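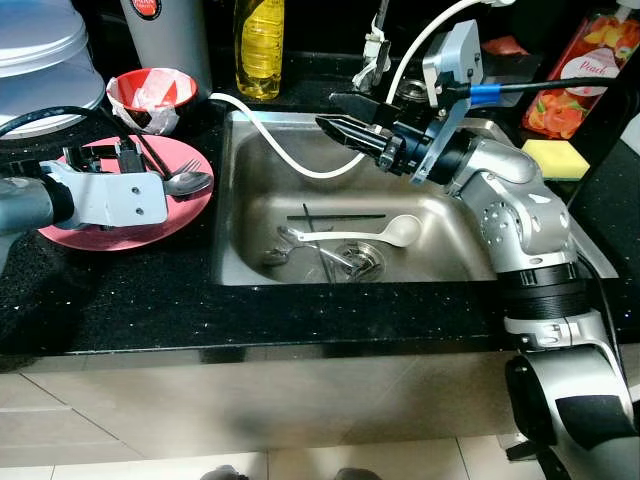

Kulsoom Mohmand talks with her hands, so I'd put my tea well out of reach before I asked about the Skaltby, the two-armed washing-up kit she's been reviewing. First impressions?

"Cutlery is what I care about," she said. "Any machine can look good with a big pan. Give it forks!"

She has 46 short tasks on her list (forks, spoons, whisks, the lot) and wasn't shy about the price either, which is 3,000 before you add the support plan. "I'd want it to be good with a whisk for that!"

What she does like is having two grippers over one sink – she reckons a single arm would drive her mad. 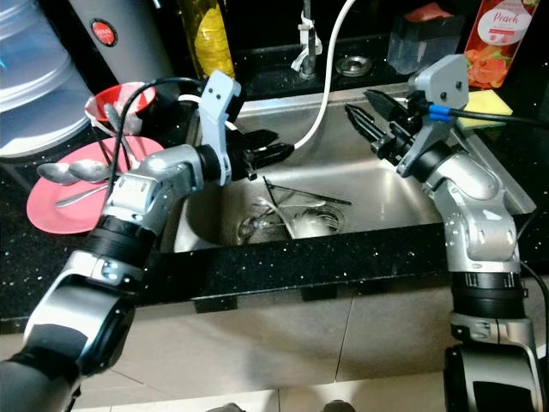 Getting in close

I wondered about the small cameras at the wrists, and off she went again. "Oh, I love that view! Two black fingers, a red plate, a fork and spoons lying every which way. You see exactly how fiddly it is."

Would she buy one? A long pause (for Kulsoom). "Ask me in February. I want the quieter joints first."

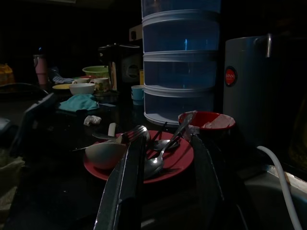

What's next

She's trying the Plunitz after this, with the same list, and I've been promised a look.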